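Open House FAQ – Clavdale Robotics Workshop

Visiting the open house
Last updated in March

These are the questions we get most often by phone and at the front desk. If yours is missing, write to the visitor desk and we'll add it to the page.

When is the open house?

It runs on the first Tuesday of every month, from 4 in the afternoon until 8 in the evening. The building is closed to visitors at other times, apart from school groups that have booked ahead.

Where do I go in?

Use the Camis Street entrance. The loading dock on the other side has a bigger sign, and people head for it, but the door there is locked during visiting hours. Sign in at the desk and take a badge. Badges go back in the box when you leave.

Is there a charge?

No. Admission and parking are both free. The snack counter takes cards only.

Do I have to book?

You need a place for the live demonstrations but not for the rest of the building. Each demonstration takes 64 people across the evening, split into small groups. Booking opens two weeks ahead, and places for the early groups usually go first. If you don't have a place, ask at the desk when you arrive. Some people don't show up, and we give their spots away five minutes after the group is due to start.

How long does a visit take?

Plan on about 90 minutes if you want to see a demonstration and walk through the workshop. The demonstration itself lasts 25 minutes, including time for questions.

What will I see?

There are three stops on the regular route. The first is the parts room, where arms and grippers are taken down and repaired. The second is the Numbridge bench, which is set up for sorting small objects by shape. The third is the chores room, where a two-armed robot works on household jobs such as handling trash bags, folding towels and picking things up off the floor. The job changes from month to month, and the one on the calendar may be swapped if something needs repair.

Who runs the demonstrations?

Birger Bakke runs the chores room and gives most of the talks there. The Numbridge bench is staffed by whoever is on the bench team that month.

Is the robot working on its own or is someone steering it?

It depends on the session. In the first half of the evening an operator moves the arms, and in the second half the robot runs from what it has been taught. A card on the door says which kind of session is under way. If you only have time for one, the operator sessions are easier to follow, as you can ask the operator what they are trying to do.

Why trash bags?

They are a common chore and a hard one for a machine. A bag changes shape whenever it is touched, a shiny one throws back light, and there is no fixed handle to aim for. A box is much simpler. We get asked why we don't show boxes, and the answer is that other rooms in the building already do.

Will it work every time?

No. Grips slip and bags tear. When that happens the staff reset the room and start over, which takes a few minutes. Please don't step in to help, even if something lands at your feet.

Can children come?

Children are welcome. Anyone under 12 has to stay with an adult, and the parts room is closed to children under 6. Strollers can go everywhere except the upstairs gallery.

How close can I stand?

Visitors stay behind the line taped on the floor whenever the arms are powered. Between sessions, staff may invite a group to come forward. Please wait to be asked.

Can I touch the robot?

Not the one in the chores room. There is a spare gripper on a table by the parts room that you can open and close by hand – it's the same type, just not connected to anything.
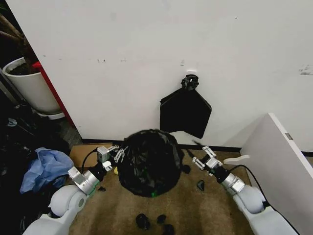 What kind of grippers does the robot use?

Each arm has a parallel-jaw gripper, with two fingers that move toward each other to close and apart to open. They are swapped out when the fingers wear down, and old sets go to the parts room.

Can I take photos or video?

Photos are fine everywhere on the route. Leave the flash off in the chores room, as it interferes with the cameras. Video is fine for personal use. If you are filming for work, write to us first.

Is it loud?

The chores room is quiet enough for normal conversation. The parts room can be noisy when the compressor is on, and there are ear plugs in the dish by the door.

Is the building accessible?

The whole ground floor is level, including the restrooms. The upstairs gallery is reached by stairs only, but the talk given there is repeated downstairs at 7.

Do you take school groups?

We do, on weekday mornings during term. A group can have up to 30 students, with one adult for every ten. The Prasertsri Fund pays for a bus for schools that need one – ask for the form when you book.

Can I buy one of the robots?

We don't sell robots or take orders. The gripper kit in the shop costs $299 and comes with printed instructions and one set of spare fingers. It needs a screwdriver and a free afternoon to put together.

I left something behind. Who do I contact?

Call the front desk. Lost items are kept for a month in the cabinet behind the sign-in table, and you'll need to describe yours before we hand it over.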